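Can I leave my dahlias in the ground over winter?

Asked September 11, 2025 in Garden Help

Hello all! We moved to Plorkport this spring, and I planted dahlias along the side fence, mostly the big Harahap ones my neighbor swears by. They have been gorgeous all summer — I'm a little smitten, I admit. My old garden was much warmer and I never dug anything up. The soil here is heavy clay and stays soggy after rain. Do I have to lift them, and when?

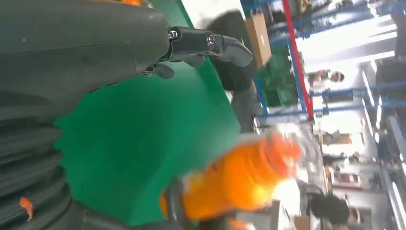 Dark gray arm and black gripper

I have a cool basement but not a lot of shelf space.

2 answers

Answer 1 (63 votes)
Welcome to town! I'd lift them. Clay is the trouble here more than cold, and wet tubers go to mush. Wait until frost blackens the leaves, usually late October, then cut the stalks to a hand's width and dig wide with a fork — wider than you think. Shake off the dirt, let them dry a day or two out of the sun, and tuck them in a box of barely damp peat. Mine go under the basement stairs. Peek in once a month and toss anything soft.

Answer 2
I leave mine in and they come back most years. But I'm up in Trarkness on sand so maybe not much help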